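Ticket 527: Folding cell 2, black garments
Site: Goltent, returns room
Opened by: Anitha Namboodiri
Priority: Low (was High, was Low)

7:40 a.m. Cell is slow on black again. Gray and orange, no complaints. I now spend my mornings sorting returns by color so the machine that replaced my folding can fold. Please advise.

9:15 a.m. Rovis support: Please restart the cell and confirm error code.

9:32 a.m. Restarted. Code 661, "edge not found." I found the edge. It was on the shirt.

11:05 a.m. Rovis support: Gripper timeout raised from 59 to 600. Does operator supervise the cell full time?

11:20 a.m. Operator was told in January she would be "freed up for higher-value tasks." Operator has pulled up a stool. So yes.

1:50 p.m. Longer timeout helps. It gives up less and thinks more, and I get through my paperwork between shirts. Can my job title be changed from Folder? Payroll says that's a Rovis question.

2:10 p.m. Rovis support: That is not a Rovis question. Please attach a picture of the cell with a black item.

Status: Waiting on vendor
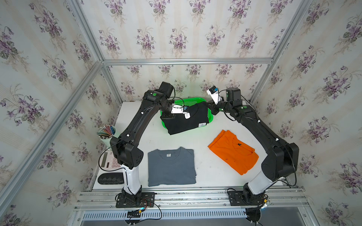 Attachment 1: cell 2, black garment at the green basket, gray and orange shirts in front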